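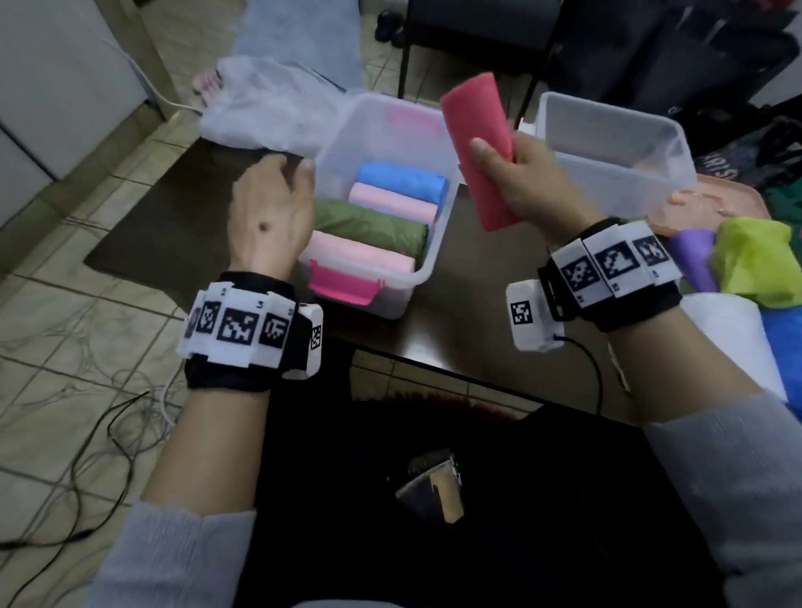 Marker cuffs on, rolling station, Saturday.

Quick one. Trying wrist trackers before I commit to a gripper for the folding arm. Two candidates, the Grornel two-finger and the Junudo with the soft pads. Ran both on rolled cloths last month. Grornel 56 good picks, Junudo 93, same number of tries. Not close. But Grornel's controller is so much nicer to set up, ugh.
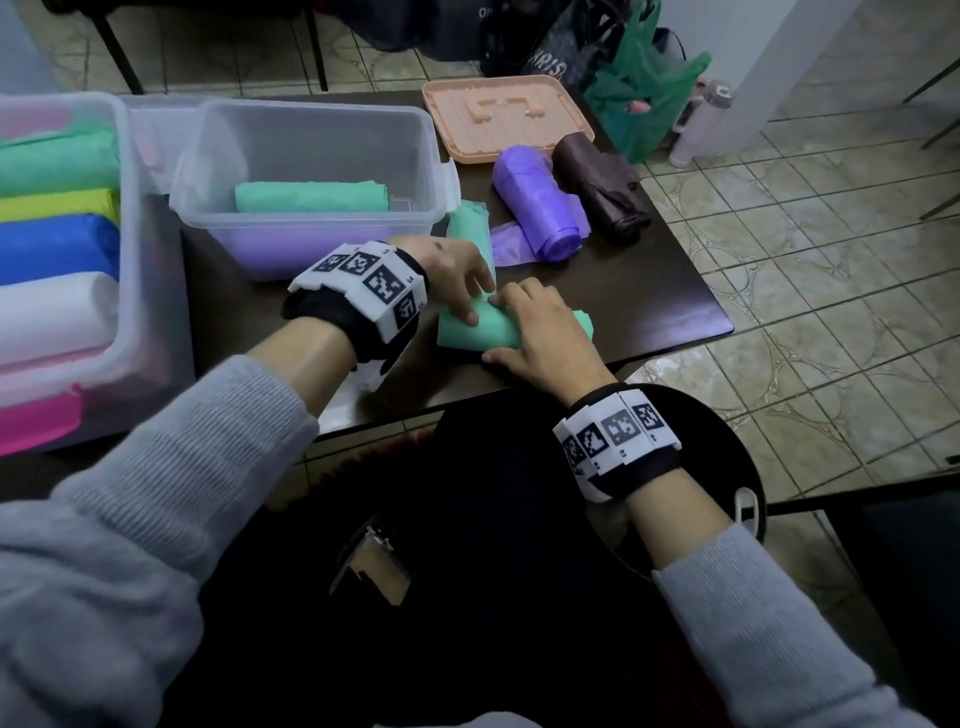
Plastic bags are where both grippers fall apart. Neither one can hold tension and roll at teh same time. Watch what hands do: fingertips pin one end of the green roll, the other palm goes flat and keeps the plastic taut. Two pads pinching won't get you that. Eftychia Kalogeropoulos thinks a wider pad on the Junudo would do it, she's probaly right. Pads are 3 weeks out.

Next up, tracker cables. Then the wrist camera mount, again.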